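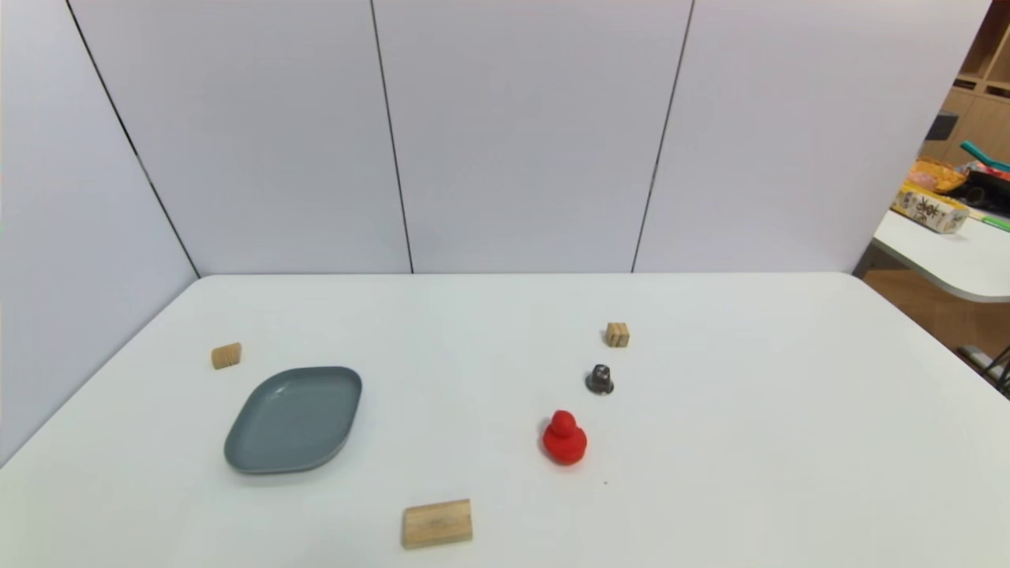 Irmont want Tanabe in November, is it happening?

northbank_lou
Local radio says Irmont have gone back to Dellow with a second offer for Toshio Tanabe. He has 11 goals in 30 games and his contract runs out next summer. If we keep him we risk losing him for nothing.

corner_flag77
Sell. He's had one good spell. Look at the goals, four of them were penalties.

Skallness Exile
Penalties count. Who else here is going to score? We have one other striker and he hasn't started a match since he did his hamstring.
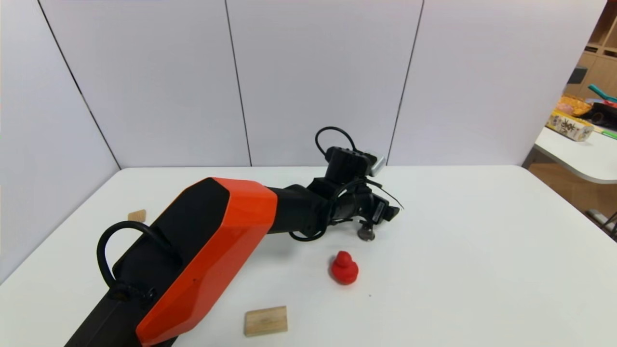
Page last changed: 10 October 2023

northbank_lou
The part I don't get is the timing. The league's extra window in November is only open for 18 days. You can't sell your main forward and bring in another one that fast, not with our scouting.

corner_flag77
We did it with Senan Nic Aodha. He signed on the last afternoon and played 152 games for us.

Skallness Exile
Nic Aodha was a free agent and he already lived in town. It's a different thing when you have to deal with another club — Gebremichael wanted six weeks just to agree on a loan last year.

gate_c_regular
I was at the Gebremichael Park game and Tanabe looked like a man who wanted to leave. Walked straight down the tunnel. Didn't come over to the away end.

northbank_lou
He'd been subbed with a knock. The manager said so after the game.

gate_c_regular
Managers say a lot of things.

corner_flag77
Either way, if the money covers the new drainage on the training field I'd take it. We lost three home dates to a flooded pitch last winter.

Skallness Exile
The drainage is for the training field. The home dates were called off at the stadium. Two separate jobs.

corner_flag77
Fair enough, I mixed those up. Still sell. 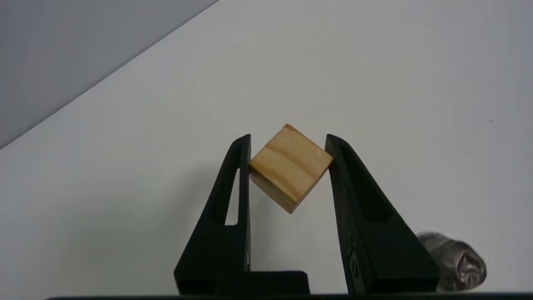
Other clubs linked

northbank_lou
Skallness were mentioned too, but only as a loan with the wages split. I can't see Dellow saying yes to that.

Skallness Exile
They can't afford half his wages. They let their reserve keeper go to save money.

gate_c_regular
Then it's Irmont or he stays. I'd offer him two more years and see what he says.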